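Chapter 3
The Price of a Jumper

Learning aims
By the end of this chapter you should be able to explain the difference between cost and price, work out a simple unit cost, and say why two sensible people can look at the same accounts and quarrel.

3.1 A cheap thing, dearly made

Most people who start a small business do so because they are good at making something. Very few start one because they are good at adding up, and the bankruptcy courts are kept busy as a result.

Consider Moranier, a knitwear workshop in the town of Clulenside. Its founder, Crisóforo Villaseñor, had been knitting for his relations for years, and his relations had been telling him for years that he ought to sell the stuff. Relations say this. They seldom go on to say how much they would pay. When he did open for business, in August, he set his price by the oldest method known to commerce: he walked down the high street, looked in the window of a shop called Voß, and charged a little less.

The jumpers sold. By the end of the first season Moranier had sold 700 of them, and Villaseñor had less money in the bank than when he began. He put this down to the bank.

His bookkeeper, Ute Kramer, put it down to something else. Her letter to him, dated Tuesday, October 18, 2005, is short enough to quote almost whole: "You know what the wool costs. You do not seem to know what anything else costs. Please stop selling until I have been round."

3.2 What Kramer found

Villaseñor's reckoning had gone like this. The wool for one jumper cost him £14. He sold the jumper for £30. The rest was profit, and he had been spending it accordingly.

Kramer asked who paid for the electricity. She asked about the rent, the needles, the buttons, the van and the boxes, and about the Purport, a second-hand knitting machine which had been bought on credit and broke down whenever the weather turned. Lastly she asked what he paid himself. He said he didn't, as he enjoyed the work. She wrote this down and underlined it.

We can sort her list into two heaps.

Variable costs rise and fall with the number of things made. Wool is the plain case: twice the jumpers, twice the wool. Buttons and boxes belong here too.

Fixed costs stay put however much or little is made, at least for a while. The landlord wants the rent in a good month and wants it just as much in a bad one.

There is a third heap, which textbooks usually leave until later in the hope that you will have stopped reading. It holds the costs that nobody sends a bill for. Villaseñor's own time is one. Had he spent those months working for somebody else he would have been paid for them, and the wages he gave up are as real a cost as the wool. Economists call this opportunity cost. We shall return to it in Chapter 5, at greater length than you may wish.

3.3 Price is a different animal

Suppose Villaseñor now adds everything up properly and finds the true cost of one jumper. Has he found its price? He has not. Cost is what it takes to make a thing. Price is what somebody hands over for it, and that somebody has no interest whatever in your rent. A customer who wants a bright jumper for a cold morning will compare it with other jumpers, and with doing without.

This was where the two of them fell out. Kramer held that he should raise his price at once and let the bargain hunters go elsewhere. Villaseñor held that the bargain hunters were the only customers he had – he knew most of them by name – and that the sensible course was to make more jumpers and spread the rent more thinly. Both arguments are respectable. Both can also ruin you, and the rest of this chapter looks at how to tell which is likely to do so first.

Before going on, write down what you think a plain woollen jumper ought to cost, and how you arrived at the figure. Keep the note. You will need it in section 3.6, where it will probably embarrass you.
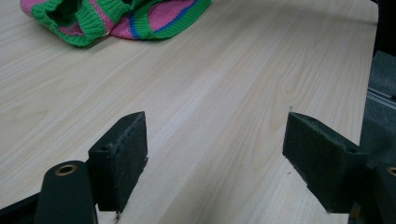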